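I've been meaning to write up the cloth folding results for weeks now, and Oanh Đinh has been very patient with me (thank you, Oanh!). We trained Mullance, our little folding policy, on 1727 demonstrations made with hand-held grippers, and then we did the thing I'd wanted to do all along and threw away everything except the 235 that began from a really crumpled cloth.
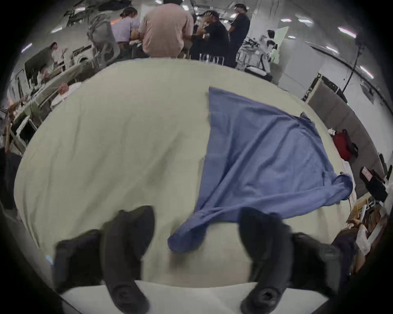

Did the smaller set do worse? On tidy starts it did, by a small margin, but on crumpled starts it came out ahead of the full set, and we repeated the whole comparison with 2 different seeds before I let myself get excited.

My guess is that all those easy folds were teaching it to grab a corner that, on a messy cloth, you simply can't find yet. Oanh thinks it's more about how long people pause before the first grasp, and she may well be right! She's relabeling the pauses now, so I'll post her numbers when they're in.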